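The Case for the Single-Purpose Steamer

By Ginette Bailly
30 August 2003

The usual objection to an electric steamer is that it does one job. A pot, a folding insert and a burner do the same job, the argument goes, and the pot can also boil potatoes. I held this view for a long time. I now think it is wrong for anyone who steams filled or plain dough buns more than once a week, and the grounds are mechanical.

Steaming a yeast dough depends on a constant supply of vapor at 100 degrees Celsius. On a stovetop the supply varies with the burner setting, the water level and the fit of the lid. A cook who is present can correct for all three. A cook who is also making the rest of dinner usually corrects for none, and the buns come out dense at the bottom. An electric base has a fixed element under a fixed reservoir. Its output is dull and repeatable, and repeatable is what dough needs.

The second point is the tray. A folding insert is a set of overlapping leaves that slope toward the middle, so a soft bun slides downhill and meets its neighbors. A flat perforated tray holds the bun where it was put. Hole pattern matters less than manufacturers claim. My old Reltby had only round holes, and the Jacquet that replaced it has a mixture of holes and slots. I weighed buns from both, starting at 68 grams of dough each, and could find no difference worth reporting. Depth matters more. A shallow basket lets the dough rise into the lid, where it picks up condensate and blisters. 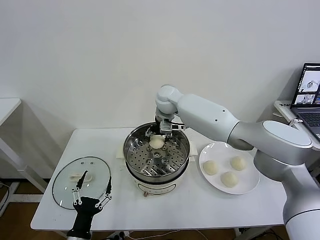

One bun on the perforated tray of an electric steamer, with the glass lid to the left and a plate to the right.

Placement is where most home cooks lose the benefit. The lid needs its own spot before the cooking starts, on the side away from the plate, and it should be set down rim first only if the table can stand the drips. The plate goes as close to the pot as the handles allow. A cooked bun has very little structure for the first minute and should not travel. I also leave clear space between buns, even if that means a second batch. A crowded tray saves one cycle and spoils the sides of everything on it.

A glass lid is preferable to a metal one. The reason is not the view, as the glass fogs within a minute or two and stays fogged. It is that people who cannot see at all tend to lift the lid and look, and each lift drops the temperature in the basket. A fogged outline is enough to stop them.

There are fair complaints. The base takes up cabinet space all year. Scale collects on the element, and the Zelta manual I was lent gives the subject one sentence. Fixed side handles make the pot wider than it needs to be; mine will not fit the shelf I bought for it. Dendex sells a model with removable handles, but they loosen, and I would not carry a full basket by them.

None of this amounts to a reason to go back to the folding insert. Mine went into a box for the September church sale, along with the pot it never quite fitted.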